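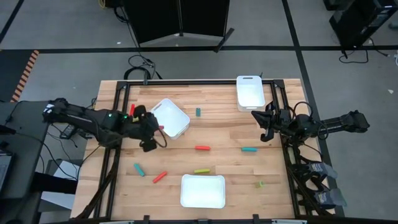
**Deepika Bhat**
Teleoperation lead, Gundance

2020-05-22

1/ A few people asked what my job looks like now that we've moved from single-arm to two-arm work. It's mostly sorting small sticks into white bins. I drive both arms by remote control, the session gets recorded, and the recordings are what the policy trains on. Thread on how we run it.

---

2/ The task is called Prurnus. Colored sticks and short blocks go on the table, three bins go down with them, and the operator puts each piece in a bin by color. Reds together, teals together, everything else in the third bin. That's the whole task. It takes a new operator most of a morning to do it without dropping things.

---

3/ "Everything else" means the pinks, yellows and greens. We tried giving each its own bin. Ran out of table.

---

4/ One recorded run is an episode. An episode starts with both grippers over the table and open, and ends when the last piece is in and both arms are back up. If a piece goes off the table, we stop and throw the episode out. If a piece gets dropped on the table and picked up again, we keep it. The policy needs to see recoveries.

---

5/ I was against keeping the drops at first. Engelbert Aebischer talked me into it. We had trained one version on clean runs only, and when it dropped a stick it carried on to the bin with nothing in the gripper, opened, closed, and went back for the next one. The version with drops in it goes back for the stick. Not every time, but often enough that I stopped arguing.

---

6/ Layout matters more than I expected. Before each episode the pieces get scattered again and the bins get moved and turned. Left alone, people line things up. They put the bins square to the table edge and lay the sticks parallel. Then the policy only knows tidy tables.

---

7/ So now there's a rule. At least one bin goes down at an angle. At least one piece stands on end. One piece goes somewhere awkward, up against a bin or close to the edge. Sang Nông wrote the rule on a card and taped it to the operator's desk.

---

8/ Standing pieces are the hardest to demonstrate. Come in from the side and you knock them over. Come in from straight above and you can't see the tip of the piece past the gripper. What works for me is coming down at a slant, stopping short, closing slowly, then lifting. I do it the same way every time so the data isn't full of five different approaches.

---

9/ Short pieces are second hardest. The fingers hide them. I watch the spot next to the piece and not the piece itself. Hard to explain to someone until they've missed a few.

---

10/ Which arm takes which piece: left side goes to the left arm, right side goes to the right arm, and the middle goes to whichever arm is free. If both are free, left. It sounds fussy. Without a tiebreak, one operator always used the right and another switched back and forth, and the policy would start both arms toward the same stick and stall.

---

11/ No handovers in this task. We record those separately with longer pieces. Handover episodes are slow and I get maybe half as many done in a session.

---

12/ Numbers, for those who asked. An episode has to finish in 60 seconds or it gets flagged for review. The target for this round is 300 good ones. I stop after 30 and somebody else takes over. Past that point my hands get lazy and it shows in the playback - wide swings, late closes.

---

13/ Review is the boring half. Đạt Nghiêm and I watch the flagged episodes at double speed and mark them keep or drop. We disagree on hesitations. He'd cut any pause. I'd keep the short ones, when the operator is plainly choosing between two pieces. For now we keep the short ones and tag them, so we can train with and without.

---

14/ Reply to a question in my messages: yes, you can do some of this by moving the arm with your hands. We did it that way at the Clekham site for the single-arm jobs, and it's good for teaching one motion precisely. With two arms you run out of hands, and you also end up standing in the cameras' view.

---

15/ Another one: do you need to be good at video games? No. Fathima Karunaratne is our steadiest operator and she came from lab work, lots of pipetting. She moves slowly and never backs up. Her episodes are the ones I show new people.

---

16/ Advice for anyone starting a setup like this. Mark the floor and don't let the table wander. Check your cables have slack at full reach before recording anything. Write down your keep/drop rules on day one, even bad ones. We changed ours partway through the last round and had to go back through all of it.

---

17/ Next is the Lương set, same bins, softer pieces that bend when you grip them. Planned for September. I've had one try at it and squeezed too hard on every pick.

---

18/ Back to sorting. I'll answer questions under this post when I'm off shift. Please say which number you're replying to.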